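Objet : Re: [phyto-prat] Valériane et dosage au coucher

Petronella Naidoo a écrit :
> Le lot Flamdale est annoncé à 2 % d'acides valéréniques, mais la
> notice ne précise pas le solvant. Peut-on le substituer à l'extrait
> Branimwood à dose égale ?

Pas à dose égale, à mon avis. Sans le solvant ni le rapport drogue/extrait, le pourcentage ne permet pas de comparer. Un extrait éthanolique et un extrait aqueux n'ont pas le même profil, même titrés sur le même marqueur.

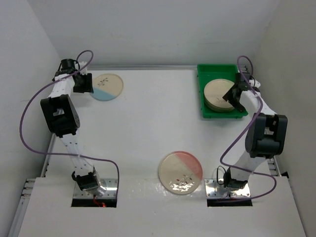 Plan de travail blanc, deux bras robotisés.

Pour Branimwood, la fiche que j'ai (septembre) indique éthanol à 49 % V/V et un rapport de 3:1. Demandez les mêmes données à Flamdale, avec le certificat d'analyse du lot.

Sur la durée : l'effet sur l'endormissement s'évalue mal après quelques prises. Je note la latence pendant 28 jours avant de conclure. Prudence en cas d'association à un sédatif ou à l'alcool.

Je n'ai rien sur le produit Hawthorne. Si quelqu'un a la monographie, merci de la déposer dans les fichiers de la liste.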